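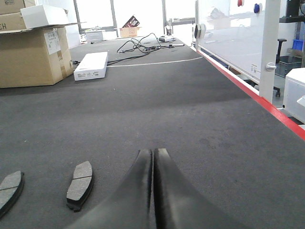 Latrice Benavides wrote back after the first release that the part names were no use to her without the regional spellings, and could those please go in as their own column. They are in now, as variant_us and variant_uk.

Plitis word list: garage and roadside terms, French to English

What it holds
900 entries, one per line, in a tab-separated file. Each entry has a French term, an English term, the two variant columns, a subject code and a short usage note. There are 19 subject codes, listed in codes.txt. The longest sections are brakes, lighting and road signs.

Sources
Terms were collected by Maëlys Ferrand and Régis Hoarau from their own translation work. No dictionary text was copied. Usage notes were written fresh and checked by a second reader.
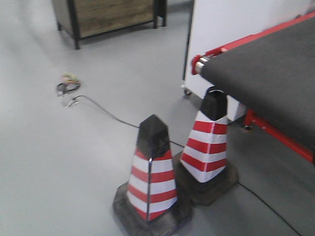
Traffic cones, red and white bands. Entry: cône de signalisation, code ROAD.

Known gaps
Motorcycle terms are thin. Slang is left out, apart from a few words that turn up in repair invoices – these carry the tag INF. Gender is missing for some compound nouns. Quebec usage is not covered.

File format
UTF-8, Unix line endings, header on line 1. Empty fields are left blank, with no placeholder. Sort order follows the French column and ignores accents.

Changes
August: variant columns added, 2 duplicate entries removed, code LIGHT split from ELEC.

Corrections
Send the line number and the proposed wording to Gwenaël Moulin. Please keep one correction per message.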